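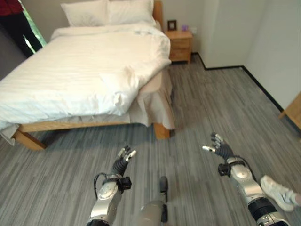

Vasley guest house opens its rooms again

8 June 2020

The Vasley guest house has opened again for overnight guests, after a closing of more than two months. The first bookings were taken this week, and the owners say that both floors will be in use before the end of August.

The house has changed the way it prepares its bedrooms. Each room now stays empty for two nights between one guest and the next. On the first day the windows are opened and all the bed linen is taken away, including the duvet covers, which earlier were changed but not always washed at the highest temperature. On the second day the bed is made again and the furniture is wiped.

"Before, we could turn a room in one morning," said Baoshan Jin, who manages the house. "Now we have to think two days ahead. It is slower, but the people who call us ask about cleaning before they ask about the price."

The bedrooms have also become simpler. The extra cushions and the bed covers have gone to a storage room on the ground floor, and each double bed is made with two white pillows and a white duvet. The light wooden beds and the nightstands with drawers stay in use. The printed folders with tourist information have been taken out of the drawers, and guests receive the same information by e-mail.

The owners discussed if the bed skirts should be removed too, because they need to be washed separately and take a long time to iron. In the end they decided to keep them. Mr. Jin explained that several regular guests had written to ask that the rooms should not look like a hospital.

The linen is washed by Rahman, a laundry on the other side of the river. It collects the bags in the morning and brings them back the following day. During the spring the laundry had very little work, and it continued with only a part of its staff. According to Moataz Badawi, who runs the collection service, the first delivery to the guest house after the closing was 578 pieces, counting sheets, pillowcases, duvet covers and towels. Most of them were clean already, but they had been on the shelves since the winter and the house wanted to start with everything fresh.

Breakfast is not served in the dining room for the moment. Guests can order a tray the evening before, and it is left outside the door at the hour they choose. Coffee is available in the hall. The small garden is open, with five tables placed farther apart than last summer.

The Remus, which is the other guest house on the same street, remains closed. Its owners have put a note on the door saying that they will use the time to repair the roof, and that bookings already paid will be moved to another date or returned.

Reservations at the Vasley can be made by telephone or at the reception desk, which is open in the morning and again in the evening. Guests who arrive by train should get off at Vulen and take the local bus. The bus still runs on its reduced timetable, so it is better to check the last departure before traveling.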